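## 4. Setting Up Your Estent Rain Gauge and Creek Alerts

Welcome to the fun part! Once your gauge is on the Kedodstead network, every storm you sit through adds to the flood map your neighbors check before they drive home. Setup is easy, and you can do most of it from the kitchen table.

**Before you start**

- The gauge, its bracket and the 2 long screws from the small bag
- Your site number (printed on your welcome letter from the county)
- A phone with the Estent app installed
- A spot outdoors that is open to the sky

> **Note:** If you live on the Putine side of the creek, your site number starts with a P. Type the letter too, or the app will place you upstream of the bridge.

### 4.1 Mount the gauge

1. Choose a post or fence rail well clear of trees and roof edges. Drips from a gutter can make a light shower look like a monster storm!
2. Hold the bracket against the post and mark both holes.
3. Drive in the screws until the bracket stops moving.
4. Slide the gauge down into the bracket until it clicks.
5. Check the bubble level on the rim – the bubble should sit inside the ring.

> **Caution:** Never mount a gauge on a culvert, bridge rail or creek bank. Water there can rise very fast, and you should never have to walk toward it to read a number.

### 4.2 Connect to the network

1. Open the app and tap **Add a site**.
2. Enter your site number and press the gauge's gray button until the light blinks.
3. Wait for the light to turn solid green. This can take a few minutes on the first try.
4. Tap **Send test**. Your dot will pop up on the map, right alongside everyone else's!

If the light goes back to blinking, move your phone closer and repeat from step 2. Homes in the Cairns valley sometimes need a second try, as the signal has to hop over the ridge.

### 4.3 Choose your alerts

1. Tap **Alerts**, then **Nearest creek**.
2. Turn on **Watch** and **Warning**. You can add **Road closures** too, and we really hope you do – it's a great feature.
3. Set a second contact, so someone else hears about it if your phone is off.

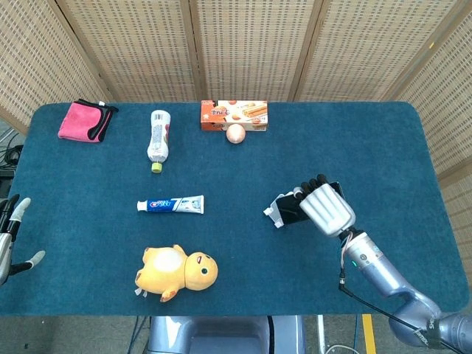
*Folded pink towel and a white bottle on a blue-green tabletop.*

### 4.4 Care through the season

1. Empty the funnel screen of leaves after each windy day.
2. Rinse the cup with plain water. Soap leaves a film that slows the drops.
3. In May, take the gauge down, replace the battery and store it indoors until fall.

> **Note:** Alerts from your gauge are a helper. If an official order tells you to leave, go right away, even when your own reading shows 0.

For sandbag pickup and road closure maps, go to Section 5.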